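## 4 Arbeitsplatz für Handgreifer einrichten

Dieser Abschnitt gilt für Sortierplätze, an denen mit zwei Handgreifern gearbeitet wird. Die Aufzeichnungen gehen an Zovgate und dienen als Vorlage für die automatische Sortierzelle. Die Software Barkunus muss auf dem Platzrechner bereits laufen (siehe Abschnitt 3).

1. Tisch freiräumen, Tischdecke glattziehen und an den Ecken mit Fastix-Klammern sichern.
2. Beide Greifer einschalten und 2 Minuten warten, bis die Anzeige in Barkunus auf „Bereit“ wechselt.
3. Linsen mit einem trockenen Tuch abwischen.
4. Backen je Greifer einmal ganz öffnen und ganz schließen. Die Öffnungsweite wird dabei neu eingelesen.
5. Auftrag 433 („Schmuck, gemischt“) laden.
6. Teile einzeln aufnehmen und ablegen. Ketten und Armbänder langsam anheben.

> **Achtung:** Perlenschnüre nicht unter Zug greifen. Hängt ein Teil fest, Backen öffnen und neu ansetzen.

> **Hinweis:** Quasten und Anhänger frei nach unten hängen lassen. Gegriffen wird an den Perlen oder an der Kette.

Bei Schmuck arbeiten beide Hände häufig an verschiedenen Teilen. Ein Greifer kann eine Kette an der Dose halten, während der andere schon an der nächsten Schnur ansetzt. Barkunus zeichnet beide Seiten getrennt auf. 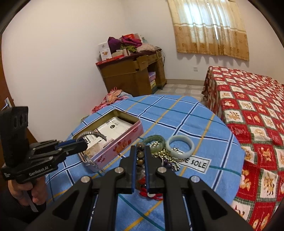 **Was ändert sich für die Beschäftigten, wenn die Sortierzelle läuft?**

Das Sortieren der Standardteile übernimmt die Zelle. Am Handplatz bleiben verknotete Ketten, beschädigte Stücke und alles, was die Zelle zurückweist. Hinzu kommt die Freigabe neuer Aufträge. Die Schichtzeiten bleiben gleich, die Einweisung in die Zelle zählt als Arbeitszeit.

### 4.1 Pausen und Wechsel

1. Nach jedem Durchgang beide Greifer ablegen und die Aufnahme mit „Speichern“ beenden.
2. Nach 8 Durchgängen den Platz wechseln.
3. Bei Druckstellen oder Schmerzen im Handgelenk sofort unterbrechen und die Schichtleitung verständigen.

Die Zahl der Durchgänge wird nur je Platz erfasst. Eine Auswertung nach Personen ist in Barkunus gesperrt und darf nicht freigeschaltet werden.

### 4.2 Störungen

- **Meldung 620:** Backenstellung unplausibel. Greifer ablegen, Schritt 4 wiederholen.
- **Kein Bild:** Stecker am Greifer prüfen, danach Barkunus neu starten.
- **Aufnahme bricht ab:** Speicherplatz prüfen. Volle Datenträger werden am Freitag getauscht, Ersatz liegt im Schrank mit der Aufschrift „Sproģis“.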